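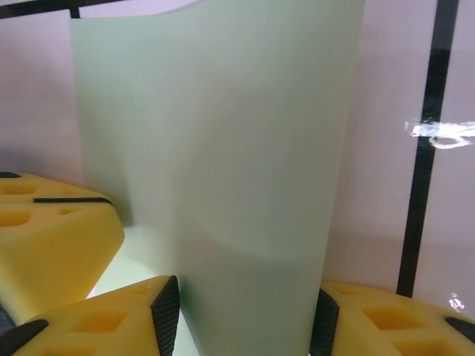

View from the wrist camera: yellow fingers with black ribbed pads, and a pale green part between them.

About Lendetti

Lendetti writes software for robot arms that must pick things up and put them in the right place. We do not build arms and we do not sell grippers. Our customers already have them, or they buy them from someone else, and we make the part which looks, decides and moves.

The company was started by Luminița Rusu and Virgil Radu, who shared an office in Betthorpe for four years before they shared a company. Luminița worked on motion planning. Virgil was responsible for camera calibration on packing lines, and he was often called at 6 in the morning when a camera had been touched by a cleaning cloth. Many of our tools come from those mornings. The first program we sold was a small one that checks the calibration of a wrist camera before each shift, and it is still in the catalog.

What we make

Brunico is our main product. It takes the images of the wrist camera, estimates where the object is with respect to the fingers, and corrects the approach while the arm is moving. It was designed for objects which give the usual methods a hard time: smooth surfaces, one color, no label, a little light passing through. On such an object there are few points to follow, so Brunico works with the outline, the shading and the known shape of the fingers. When it is not sure, it tells the controller so, and the arm slows down or waits. The customer sets the limit.

Mihăilă is the recording and replay tool. It stores images, joint positions and gripper commands on one clock, and you can step through a failed grasp one image at a time. We wrote it for ourselves and did not plan to sell it. Then a customer saw it on Virgil's screen during a visit and asked for the price, and we did not have one. Today it is included with every Brunico license, and it can also be bought alone.

How we work

We ask each new customer to send us the objects, also the ugly ones. At this moment the shelf in our test room holds 183 of them. A new version of Brunico must run on the full shelf before it leaves the office, and this takes almost 33 hours with the cells we have. Failed grasps are recorded with Mihăilă and discussed on Tuesday, with the whole team at one table. The list of known problems is sent to customers together with the release.

We are seven people. Five write code, one takes care of the test cells, and one answers the customers, although in practice everybody answers the customers. The languages of the office are English and Romanian. Support is given in both.

Visiting us

You are welcome in Betthorpe if you want to try your own parts. Please write to us some days before and tell us the size and the weight of the part, and which gripper you use now. In August the office is open but the test room is closed for maintenance of the cells.

For open positions, please write to Luminița. For technical questions before buying, please write to Virgil.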